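Werkstattbuch Zisden, Eintrag Darius

10/12/18

Heute endlich wieder ein Tag, an dem man abends mehr versteht als morgens! Ich schreibe das gleich auf, solange es frisch ist, der Rest der Gruppe liest ja mit.

Ausgangslage: Die Übungsaufgabe für den neuen Jahrgang (Terminbuchung, Backend in Python, Frontend bleibt vorerst das alte) lief bei Nkrumah auf dem Laptop einwandfrei und auf dem Buildserver nur an manchen Tagen. Gestern viermal grün, zweimal rot, ohne dass jemand am Code war. Wir hatten schon den Server im Verdacht, weil Drarnus vorige Woche aktualisiert worden ist. War er aber nicht.

Vormittags

Testlauf mit fester Reihenfolge: grün. Mit zufälliger Reihenfolge: rot, und zwar immer bei test_storno_nach_frist. Also Seed notiert (742) und damit immer wieder laufen lassen, bis der Fehler zuverlässig kam. Allein das ist schon die halbe Miete, ich sage das jedem Jahrgang und vergesse es selbst jedes Mal.

Danach halbiert: obere Hälfte der Tests raus, läuft. Untere Hälfte raus, kracht. Und so weiter, bis noch zwei Tests übrig waren. Der erste setzt die Zeitzone um und stellt sie nicht zurück, der zweite rechnet mit der lokalen Zeit. Fertig. So einfach und so gemein! Nkrumah hat die Fixture umgeschrieben, jetzt mit yield und sauberem Aufräumen danach, vier Zeilen insgesamt.

Seine Frage dazu war gut: warum überhaupt lokale Zeit in der Logik? Stimmt natürlich. Intern jetzt alles UTC, umgerechnet wird erst bei der Ausgabe. Das zieht noch drei Stellen im Modul Storno nach sich, die Liste steht im Ticket.

Nachmittags

Code-Review mit der ganzen Runde am großen Bildschirm. Ich war skeptisch (Reviews vor Publikum können schnell peinlich werden), aber es war richtig lebendig. Nkrumah hat seinen eigenen Branch vorgestellt und zuerst erzählt, was ihm daran nicht gefällt. Danach haben sich auch die Stilleren getraut. Ergebnisse, ungeordnet:

- Die Funktion buche_termin hat zu viele Parameter, wird ein kleines Datenobjekt.
- Fehlermeldungen auf Deutsch oder Englisch? Logs Englisch, Oberfläche Deutsch. Bitte dabei bleiben.
- Commit-Nachrichten: »fix« reicht nicht. »fix2« auch nicht.
- Rebase vor dem Merge, wer unsicher ist, legt sich vorher einen Sicherungsbranch an.
- Das Skript zum Anlegen der Testdaten gehört ins Repo. Es lag bisher nur bei mir, mein Fehler.

Kurz vor Schluss noch Laufzeiten gemessen. Die ganze Suite braucht 600 Sekunden, das ist für den Alltag zu lang, da geht jeder Kaffee holen und kommt mit einem anderen Thema zurück. Der größte Brocken ist die Datenbank, die vor jedem Test neu aufgebaut wird. Probeweise einmal pro Modul aufgebaut und jeden Test in eine Transaktion gepackt, die am Ende zurückgerollt wird: 300 Sekunden. Die Hälfte, mit einem Nachmittag Arbeit! Bei den Tests, die selbst committen, klappt das noch nicht, die laufen vorläufig in einer eigenen Gruppe.

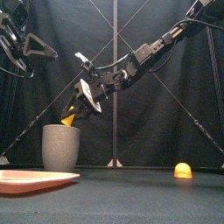 Als Nächstes will ich die langsame Gruppe nur noch nachts laufen lassen und tagsüber bei jedem Push den schnellen Teil. Stoica kann das, man muss in der Konfiguration nur zwei Stufen anlegen. Habe ich noch nie gemacht, freue mich drauf.

Offen:

- Zufällige Reihenfolge als Standard einschalten und den Seed immer ins Log schreiben. Macht Nkrumah.
- Die drei Stellen mit lokaler Zeit. Mache ich.
- README vom September überarbeiten, der Abschnitt zur virtuellen Umgebung passt hinten und vorne nicht mehr.
- Bei Astitz nachfragen, ob die Testzugänge für die Schnittstelle verlängert werden. Ohne die steht die Gruppe mit den Kalenderexporten.
- Jemand hat eine .env mit Passwort eingecheckt. Passwort ist geändert, die Historie noch nicht bereinigt. Bitte bis dahin nicht neu klonen.

Notiz an mich: Beim nächsten Jahrgang die Übung zum Halbieren ganz nach vorne ziehen, am besten mit genau diesem Zeitzonenfehler. Den alten Stand habe ich dafür als Branch zeitzone-uebung aufgehoben, bitte nicht löschen.

D. Rimkutė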